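Search this blog
Type and hit enter

Sorting the bricks, finally

3 min read

The brick box had to go. It was one big tub that Jessie Pringle gave us when her kids outgrew it, and every time anybody wanted a flat gray piece the whole thing got dumped on the rug. I put up with it until June.

I read a few sorting guides first. Most of them want you to sort by part, and one had 35 categories. I don't have the room or the patience. Rupert Plattner sorts by color and says it's the wrong way to do it, but he keeps doing it, so I went with color too.

For bins I wanted the open-fronted kind you see in hardware stores. You can reach in without lifting a lid, and the low lip keeps pieces from sliding out. I lined them up at the back of the table, against the patterned wall, which leaves the front clear for building.
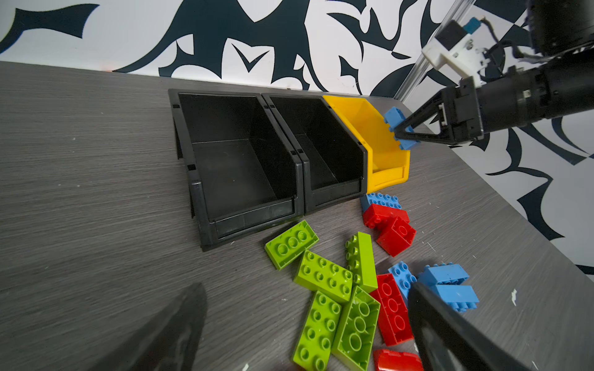 Two black bins, one yellow, and a blue brick.

Yellow bricks go in the yellow bin. Dark colors get the first black one and everything else goes in the second. Blue I'm still deciding on. Wheels and minifigures stay in a shoebox for now.

Last updated: Tuesday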